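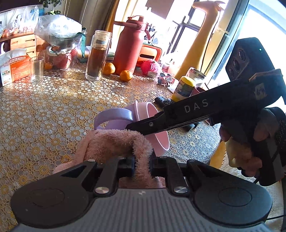
The Arari handheld gripper pair is a data-collection kit: two grippers, one per hand, used by a person to record household tasks that a robot arm is later meant to learn. We sell it, and we'd still like you to read this page before you ask for a quote. Most product shots for this class of gear are set on a bare white bench with one foam cube. Wiping out a cup is closer to what buyers want, and it's harder than it sounds. A fuzzy cloth folds up between the jaws, a plastic cup lying on its side offers little to push against, and the second gripper has to reach across the cup to get at the cloth. Add a patterned tablecloth and strong sun from a window, and you have a fair idea of the conditions your budget needs to cover.

What's in the box
Two grippers, 3 pairs of jaw tips, charging leads, a hard case. No arm. No software licence past the first 9 months. Buyers keep missing that last one, so it's now on the quote in bold.

What it won't do
It won't tell you whether your recordings are any good. The Predora viewer plays them back and flags dropped footage, and that's the extent of it. Someone on your payroll has to sit and watch. Claims that a few afternoons of recording will get you a working tidy-up robot should be treated the way you'd treat a used car ad.

Planning your numbers
Our own trial of cup and cloth tasks produced 152 recordings. We threw out about 25 per cent of them, mostly for slipped cloths and washed-out windows. Put that loss in your labour estimate from the start. The grippers are the cheap part of the program; operator hours, storage and review will overtake them well before the first service is due.

Arari or Asberg?
Asberg's single-hand unit is lighter and costs less. If your tasks are all pick and place, buy that one. The pair earns its price only when one hand has to hold while the other works, and plenty of labs that order two grippers end up using one.

Spares and service
Jaw tips are consumables, whatever the brochure says. Repairs are handled by Hrubý, who quote in euros, so allow for the exchange rate and for freight both ways. There is no loan unit during a repair.

Before you order
Ask us for the raw trial recordings, including the failures. If another supplier won't send you theirs, draw your own conclusions. Short-term hire is available and can be credited against purchase. Quotes are valid until the end of the month of issue.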